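Sealing marble benchtops: penetrating sealer vs topical coating, and does either stop etching?
Kitchens and Joinery > Benchtops and Surfaces

calcite_kev
Original poster
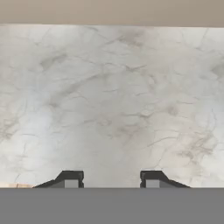 I'm trying to settle on a sealer before the stone goes in and the information from suppliers is contradictory. Stonemason number one says a penetrating sealer every year is all that's required. Stonemason number two says penetrating sealers are a waste of money on a dense marble and wants to sell me a factory-applied film. The look we're after is a white to very pale grey ground with thin grey and taupe veins, Carrara style, and my concern is how that much pale area will cope with turmeric, red wine and lemon juice. Honed finish, 20 mm, mitred edge.

Quotes so far are $399 for an impregnator applied on site (Gultel, solvent based) and considerably more for the film. Questions:

1. Does an impregnator do anything measurable on a honed marble?
2. Does it do anything at all about acid?
3. What is the real service life under normal kitchen use?

Please, no "just get porcelain" replies. I know about porcelain.

slabside
Reply 1

1. Yes. 2. No. 3. Depends on your cleaner.

Longer version. Etching and staining are separate processes and most of the confusion comes from salespeople treating them as one. Staining is a liquid moving into the pores and leaving colour behind. Etching is acid reacting with the calcium carbonate at the surface. An impregnator lines the pores and slows the first. The calcite on the face of the slab is still exposed, so lemon juice will mark it on day one, sealed or otherwise.

Ask mason number one to put that in writing. If he won't, he knows it too.

grout_width_2
Reply 2

Agree with slabside on etching. I disagree that it matters much on a honed finish. An etch is a loss of polish, and a honed surface has little polish to lose. Ours has been in use for six years with no coating. There are etches everywhere if you get down at bench height with a torch. Standing up, you can't find them.

I would specify the hone, though. "Honed" covers a wide range. Ask what grit they stop at. Ours was stopped at 400 and I'd do the same again. At 800 it starts to pick up a sheen and the marks become visible.

Womby
Reply 3

Can't agree with the above. I have a 400 hone and the etches show as pale rings under the rangehood lights. It depends on the angle of the light as much as on the grit. Low-mounted LED strip under the overhead cupboards is the worst case, as it rakes across the surface.

Coarser hone also means more open pore at the face, so it takes up oil faster. You are trading one problem for the other. I re-seal twice a year and still have a shadow beside the cooktop from an oil bottle.

slabside
Reply 4

The shadow can be drawn out. Bicarb and acetone poultice, thick as peanut butter, cling wrap over the top with a few pinholes, leave until fully dry. Repeat. Oil usually takes more than one go. Test on an offcut first.

On the light point, agreed. OP, what is the lighting plan?

calcite_kev
Original poster
Reply 5

LED strip under the overheads, front mounted, so it sounds as though I've chosen the worst case. The strip isn't bought yet and can be moved to the back.

Does anyone have data on water uptake before and after sealing? Both masons quoted "95 per cent reduction" and neither could say compared with what.

benchtest_au
Reply 6

I ran a crude version of this in August on offcuts from our own job. Same slab, honed, oven dried at low heat overnight, cooled in a sealed tub, weighed on a jeweller's scale. Three were sealed with Gultel, three with Brindeteck (water based), three left bare. All submerged for 24 hours, patted off and weighed again.

Results in short: the bare pieces took up very little to start with, as you'd expect for marble. Both sealed sets took up less. The difference between the two brands was smaller than the spread between pieces in the same set, so I wouldn't claim one beat the other.

The oil test was more useful. Olive oil, one drop, one hour, wiped. Bare pieces darkened visibly. Sealed pieces did not. At overnight contact, all of them darkened, the water based ones a bit more.

My reading is that sealer buys you time to wipe. It won't save you from a bottle left standing.

grout_width_2
Reply 7

Good test. Small samples, but better than anything printed on the tin. Did you seal the backs and edges as well, or just the face? If all sides were sealed, the immersion result doesn't tell you much about an installed top, which only gets wet from above.

benchtest_au
Reply 8

All sides. Fair criticism. The oil drop was face only, so that part stands.

resin_first
Reply 9

Going the other way from everyone here. We put the Barreto film on ours and I wouldn't go back. Lemon, vinegar, tomato, wine, no marks. It's a clear polyester sheet bonded to the stone, matt on the outside. Acid never reaches the calcite.

Drawbacks, as I've found them:
It scratches. Use a chopping board.
You can feel it. It is warmer to the touch than bare stone.
No hot pots. A trivet every time.
The edge detail matters. On a mitre you want it wrapped, with no join on the top face.

Installed price was several times what OP was quoted for the impregnator.

Womby
Reply 10

So you pay for natural stone and then touch plastic. Each to their own, but at that point OP's banned word starts to look sensible.

resin_first
Reply 11

I look at it far more than I touch it. The veining is still real and doesn't repeat every second sheet. Film can be peeled and replaced. A ring from a cut lime has to be ground out.

slabside
Reply 12

A light etch on a hone doesn't need grinding. A 600 wet pad by hand and some patience will blend it in. Work a wide area, keep it wet, finish at whatever grit the slab was finished at. If the slab was stopped at 400, finish at 400, or you'll leave a shiny patch that looks worse than the etch did.

Deep etches from descaler or toilet cleaner are a job for a mason with a machine.

On cleaners, to finish off question 3: anything with citric acid or vinegar will etch the surface, and strongly alkaline degreasers will shorten the life of most impregnators. Use pH-neutral stone soap or a drop of dish liquid in warm water. With that routine I get two to three years out of a solvent based sealer on marble. Test it by leaving a spoonful of water on the surface for ten minutes. If the stone has darkened when you wipe it up, re-seal.

calcite_kev
Original poster
Reply 13

Thanks all. Current plan is a hone stopped at 400, LED strip moved to the back, and the impregnator on face and edges before install. I'll ask for three offcuts from the actual slab and try lemon, oil and turmeric on them, one with film if the supplier will part with a sample.

One remaining query. Mason number one wants to seal on the day the tops go in. Is that a problem with adhesive moisture in the mitres?

slabside
Reply 14

Polyester or epoxy in the mitres is fine once cured. The moisture to worry about is cutting water from the sink cutout. Ask when it was last on the saw, and have them leave it a couple of days in the dry before the sealer goes on. Sealing a damp slab can trap a grey tide line around the cutout that takes months to fade.

Womby
Reply 15

Seconding that. Mine had one, around the tap hole. It cleared by the following winter.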